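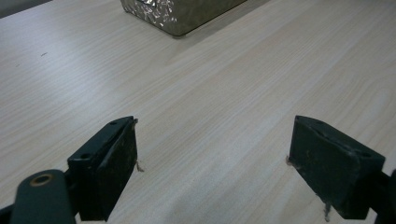 Fingers open, patterned box on the far side of the table.

To: Members of the Dimar demonstration list
From: Borislav Omerović, Data Collection Office, Paren
Subject: Re: Open-gripper segments at the start of an episode

Dear colleagues,

Thank you to the Sumampouw site for the question quoted at the end of this message. The office discussed it on Wednesday, and the following applies to all sites contributing to the Dimar set.

Segments in which the gripper is open and holding nothing are to be kept. The policy must learn the approach as well as the grasp, and an episode that begins with the fingers already on the object teaches it very little about how to get there. Please do not trim the approach before upload. Trimming is done centrally, with the same settings for every site.

An episode should be labeled "approach" until the first contact between either pad and the object. If no contact is made, the whole episode keeps that label and is uploaded as it stands. 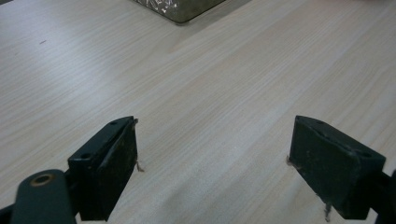 Approach label: jaws apart, nothing between the pads.

The office also asks operators to check the finger pads before each block of 13 episodes. Fibers and dust on the pads appear in every recording that follows, and we would like the set to include clean pads as well as used ones. Please enter the pad condition in the session sheet – "clean," "dusty" or "fibers present" is enough.

The set now stands at 2054 accepted episodes. Sites that have not yet moved to version 6 of the session sheet should do so before their next upload. The Cavine site has already done this and may disregard the request.

Questions may be sent to the list.

Sincerely,
Borislav Omerović
Data Collection Office, Paren

The Sumampouw site wrote:

> Our last upload had 8 episodes in which the
> operator held the gripper open over the table
> before moving toward the box. Should we cut
> these parts, or give them a label of their own?
> We would prefer to know before the next block.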